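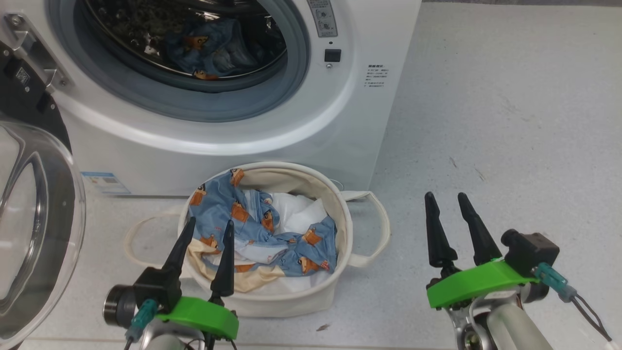 About Olleck Laundry School

Most people think they can do laundry. We thought so too, until Ifigeneia Pappas asked the four of us to wash a week's clothes and write down why we had done each thing. None of us had much to write. Olleck came out of that evening, and we have been suspicious of household advice ever since.

We teach ordinary washing at home to adults who have just moved out, moved in together, or been handed the job after years of someone else doing it. The course lasts 3 weeks. It costs less than a decent iron and there is no certificate, as we can't think who would ask to see one.

What we teach

Sorting, loading, reading a care label, and getting clothes out of the machine before they are forgotten. We use a front loader and a soft canvas basket with loop handles.
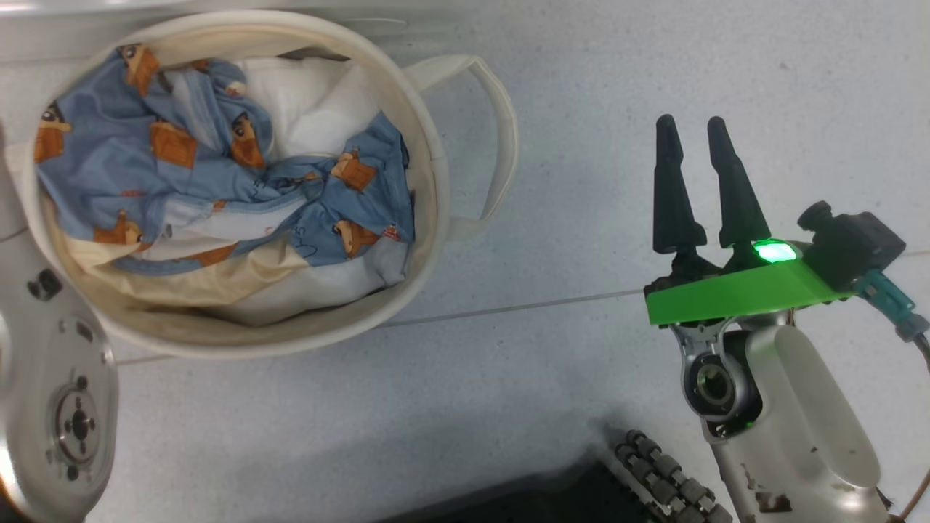
We don't sell powder, and we are wary of anyone who teaches washing and does. We have read plenty of claims about vinegar, tennis balls and freezing your jeans. Orestis Galanis keeps a list of the ones students bring in, now at 38, and he will try any of them once if you supply the jeans. So far he has kept very few.

Patterned pyjamas and plain whites get a lesson to themselves. The usual rule says never together. Dionysis Tzanetos thinks the rule is repeated far more often than it is tested, Alistair Cairns thinks he is being reckless, and you will hear both sides before you load anything.

We have taught more than 200 people. Some of them have gone back to putting everything in at once, and they write to tell us it's fine. It may well be.

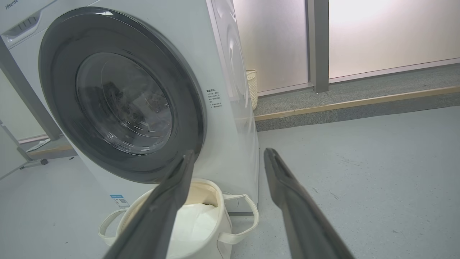
Joining a course

The next one starts in July, in the evening, at our room in Sasau. Bring a bag of your own washing. Write to Ifigeneia if you want a place, and tell her what you have already ruined.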